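Back from Mapplebeck with my feet up and a glass of iced tea sweating all over Mom's good side table, so let me get this down before I forget half of it. I told myself I'd keep up the diary all summer and I've already skipped most of June.

The bowling day went off fine! I've been fretting about it since Kirsty Lambert talked me into running it (she caught me in the parking lot with my hands full, which is how she gets everybody). Bowling for the food pantry, 9 lanes, teams of four, pay at the door and then sponsor money on top. I don't even bowl. I mean I've bowled, at birthday parties, with the bumpers up.

Keith Gosling did the lane assignments in pencil on the back of a pizza menu and would not let me type them up. Then he put the Bedano team next to the Arner team, and those two have not been on speaking terms since the softball thing, so the first game over there was very quiet. By the second somebody had bought somebody else's nachos and they were yelling at each other's pins. I'd like to say I planned that.

Bradley bowled on my team and got three strikes in a row and I'm going to hear about it until Christmas. He did a little walk back from the line after each one, kind of a strut with a hitch in it. Joanne, he says, did you see that. Yes Bradley, I was sitting four feet away. I got a gutter ball straight after, and then another one, and I finished on 61, and I'm writing that down here so it's on the record and I can't round it up later.

Elsie Yeoman won the women's prize, by the way. She brought her own ball in a bag with her initials on it and her own little towel, and I should have known right then. She used to bowl league over in Grosance when her kids were small. The prize was a fruit basket and she gave most of the pears away before she got to the door.

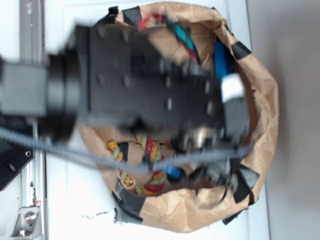
Bedano, 10 July 2018

Slept badly, up early, counted the money at the kitchen table with the fan off so the bills wouldn't go everywhere. Then counted it again and got a different number, and then a third time and got the first number, so I'm going with that. We cleared $600 after the lanes and the shoes. The sponsor sheets aren't all in yet either, so there's more coming if people do what they said they'd do. Keith owes me his and he knows it.

Kirsty called before nine to ask how we did and I could hear her writing it down. She said the pantry has been low on cereal and peanut butter with school out, and that's where the money will go first. Then she asked if I'd thought about next summer. I said I hadn't thought about lunch. She wants 100 bowlers and a raffle, and maybe a kids' hour in the morning, and I said let me call you back.

My shoulder is killing me. One shoulder and, for some reason, the opposite knee. Bradley says it's my form and offered to show me in the hallway with a grapefruit. I went and lay on the floor for a while instead and looked at the ceiling, where there's a spot I keep meaning to paint.

Have to drive back over to Mapplebeck this afternoon, I left my good cardigan on the back of a chair by lane 3 and the girl on the phone said she thinks she has it, a blue one? Mine's green, but I'm going anyway. Also need stamps for the thank-you notes. And Elsie wants to know would I be interested in a beginners' league in the fall, Tuesdays I think she said or maybe Thursdays, and I heard myself say sure, put me down, so I guess I need to find out what shoes cost.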